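Han-gyeol Oh
May 28, 2023

Okay, a few people asked how the whole "no new clothes for a year" thing is going, so get comfortable, this is going to take me a few posts.

I started last July, right after we moved to Flivomville and I unpacked 16 shirts I had completely forgotten I owned. Sixteen! Half of them needed a button or a hem and I had just been buying around the problem, you know?

So the rule became: fix it, swap it or live without it. I've broken it twice, both times for socks, and I'm at peace with that. 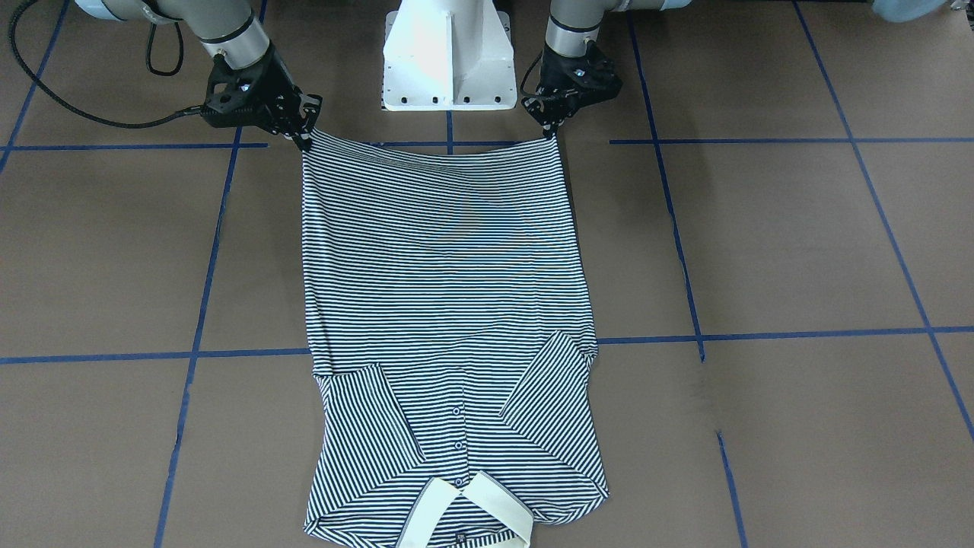 My grandmother hemmed everything in our house by hand, and I kept thinking I'd ask her to teach me and then didn't. I learned from library books in the end. My first hem looked like a mountain range – I still wear those pants to garden.

If you're starting out, buy decent needles before anything else. The Kullon ones have been kind to my fingers, and a spool of plain navy thread will take you further than you'd think.
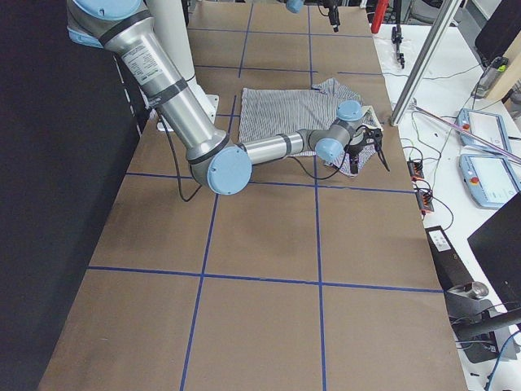 The part I didn't expect to love is the swap night over on Nigam Street. You bring 2 things, you take 2 things, and somebody always brings lemon cake. I've met more neighbors there than in all the months before it.

I figure I've saved about 50 dollars a month, and most of that has gone to a winter coat fund (yes, secondhand, yes, I'm being very picky about the lining).

Anyway, if you have a pile of "someday" mending in the closet, pull out one thing tonight. Just one! And tell me what it is, I love hearing about these.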